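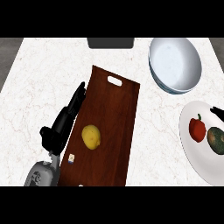 Lemon on the board, left arm parked next to it. My view for most of Thursday.

So I have now spent an entire day watching a fake robot look at a fake lemon, and I have opinions!

The question for the week was whether the Teltmont policy really cares where things are on the counter or whether it has just memorized a few nice layouts. It looked great last month, but every test layout was a cousin of something in the training set, and that has been bugging me ever since. So I finally wrote the shuffle script I kept promising myself. Same marble counter, same wooden cutting board, same two arms, but the food and the dishes get dropped in new spots every run, and the board gets turned to a random angle too. The instruction stays the same the whole way through: put the lemon in the bowl.

I did 40 runs with the old checkpoint and 40 with the new one, the one trained on the Bostulley data (2,950 episodes, which took forever to clean and I'm still grumpy about it). I made coffee, opened the viewer and settled in.

The old one was kind of painful. When the board sat straight it was fine, but tip the board on a diagonal and the left arm would go confidently to where the lemon would have been and close on nothing. Over and over! I was talking to my screen by 11. The new one is so much better at this. It slows down near the board, sort of drifts sideways, and then commits. I don't have a good word for the drift in the write-up yet. "Hesitates" sounds like it has feelings.

It still failed 4 times, and I watched all of those twice. Three were handoffs, where the bowl was way over on the right and the left arm couldn't reach, and the right arm came in late or went for the pepper on the plate (why the pepper?). The last one was a plain bad grasp, the lemon rolled off the board and that was that. I think the handoff thing is a data problem. Most of the Bostulley episodes have the bowl somewhere in the middle, so the second arm hardly ever has to help. I could be wrong. I should plot bowl position against outcome before I say it out loud at group meeting.

Also, note to self, I changed the shadow softness halfway through setting this up and then changed it back, and I'm only mostly sure I changed it back everywhere. Need to diff the configs before I trust any of these numbers. If it's off I have to run the whole thing again and I will be very sad about it.

Left the Ojeda version of the kitchen rendering overnight, the one with the darker counter. Ate leftover noodles at my desk at 9 and went home. I bought lemons on the way, real ones, and stood there in the store turning one over looking for the pointy end.

Filed under: Lab Diary, Simulation, Two Arms

Recent entries
Dikport is down again
Cleaning the Bostulley episodes, part 2
What I got wrong about gripper friction
A February of broken configs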